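Chapitre 7
Ce que l'emballage fait à nos courses

Je vais commencer par un aveu : pendant des années, j'ai enseigné la consommation des ménages sans jamais parler d'emballage. Les revenus, les prix, l'arbitrage entre épargne et dépense, les courbes au tableau, oui, tout ça, et avec enthousiasme ! Mais le sachet, la boîte, le bocal, je les laissais aux collègues de marketing. Et puis une étudiante, Estela Tapia, m'a posé à la fin d'un cours une question toute bête : pourquoi est-ce qu'on achète si rarement la quantité dont on a besoin ? J'ai bredouillé quelque chose sur les rendements d'échelle (mon refuge habituel quand je sèche) et je suis rentré chez moi assez vexé.

Le soir même, j'ai ouvert mon placard. Deux paquets de lentilles entamés, trois sortes de riz, de la farine de châtaigne achetée pour une recette que je n'ai jamais faite. Vous avez sûrement l'équivalent chez vous, allez voir, je vous attends.

Ce chapitre part de là. On y parle de la portion, du format, du prix au kilo, et de tout ce qui se décide avant que vous n'arriviez devant le rayon. Si vous avez lu le chapitre 6 sur les prix affichés, vous retrouverez des notions connues, notamment l'effet d'ancrage. Sinon, pas de panique, je rappelle l'essentiel au passage.

Avant le paquet, le vrac

On l'oublie facilement, mais pendant très longtemps l'épicier pesait. On venait avec son récipient, on demandait une livre de sucre, et la quantité se négociait au comptoir. Le client faisait confiance à la balance, ou ne lui faisait pas confiance du tout, et ça donnait de belles disputes. Avec la marchandise préemballée, la confiance change de place : elle va à la marque, à l'étiquette, au poids imprimé. Le vendeur n'a plus besoin de savoir grand-chose sur le produit, et le client peut se servir seul. Sans paquet fermé, le libre-service tel que nous le connaissons serait difficile à imaginer.

Radomir Delić, avec qui j'ai préparé l'enquête qui sert de fil rouge à ce chapitre, insiste beaucoup sur ce point et il a raison : l'emballage est d'abord une affaire de travail. Qui pèse ? Qui ferme ? Qui vérifie ? Autrefois c'était fait devant vous, maintenant c'est fait loin de vous, et le coût se retrouve quelque part dans le prix.

L'enquête de Kosau

Nous avons suivi pendant tout un mois d'avril les achats alimentaires de 362 ménages de Kosau, une ville moyenne avec un marché couvert, deux supermarchés et une épicerie en vrac. Neuf ménages ont abandonné en cours de route (remplir un carnet tous les soirs, je comprends qu'on se lasse), ce qui nous laisse 353 carnets complets. Ils contiennent 2967 achats de produits secs, du café aux pois chiches, avec chaque fois le format, le prix et la raison du choix quand la personne voulait bien la donner.

Ces raisons, je les ai lues le crayon à la main et c'est de loin la partie que je préfère. « Il n'y avait que ça. » « Le grand était en promotion. » « Ça rentre dans ma boîte. » Cette dernière m'a beaucoup fait réfléchir ! On choisit donc parfois un paquet en fonction d'un autre contenant, celui qui attend à la maison, et aucun de mes modèles ne prévoyait une chose pareille.

Pour les prix, méfiez-vous de vos intuitions. Le grand format est souvent moins cher au kilo, mais pas toujours, et dans nos carnets l'écart entre deux paquets du même produit variait énormément d'un magasin à l'autre. Je vous conseille de refaire le calcul vous-mêmes avec le tableau donné à la fin du chapitre, calculatrice en main, avant de lire mon commentaire.

Trois mots à ne pas confondre

Le contenant, c'est l'objet : sachet, boîte, bouteille. Le format, c'est la quantité vendue en une fois. La portion, enfin, c'est ce qu'on mange ou qu'on utilise en une fois, et elle varie d'une table à l'autre, même quand le fabricant en propose une sur l'étiquette. Dans les copies, je vois sans arrêt « format » employé pour « portion », et tout le raisonnement part de travers. Un sachet en plastique transparent avec une bande rouge imprimée, par exemple, c'est un contenant ; tant que je ne connais pas le poids vendu, je ne peux rien dire de son format.

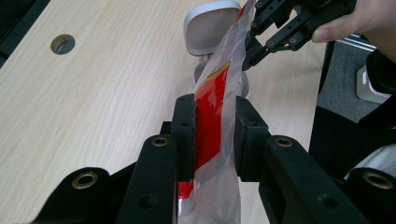

7.1 Le format et le prix au kilo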